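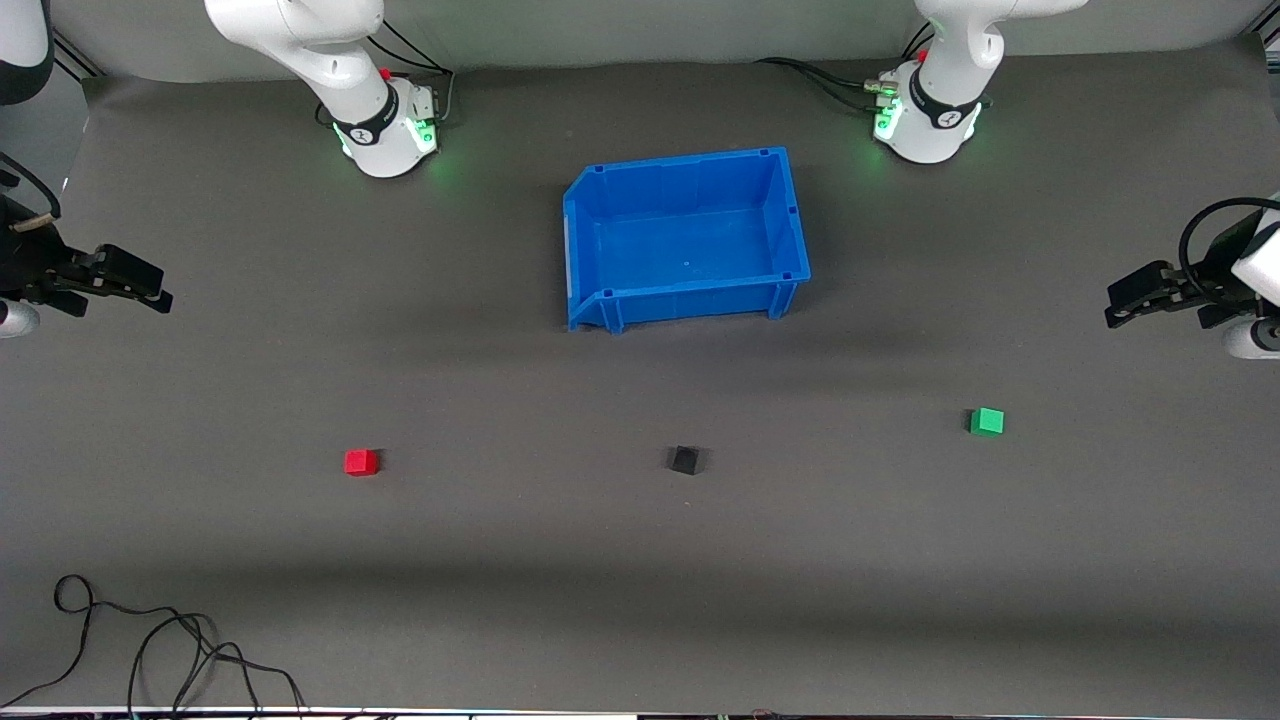
Sorting bench at Brisstead, both arms, blue bin still empty

Re: [packing-floor] Will the arms take over sorting?

> We do 616 trays a shift by hand at Whiteley and I've heard you're down to one person on the bench. Is that right? My lot are getting nervous.

Hiya, no, not right! There are still two of us on it, we've just swapped what we do. The arms get the plain picking and we do the odd shapes and the checking, plus topping up (endless topping up). Roughly 84 trays a shift come back to us for a second look. My wrists are much happier, but it's lonelier - you don't chat across the bench like we used to. Ask about regrading before February, we left it too late.

Cheers from Brisstead days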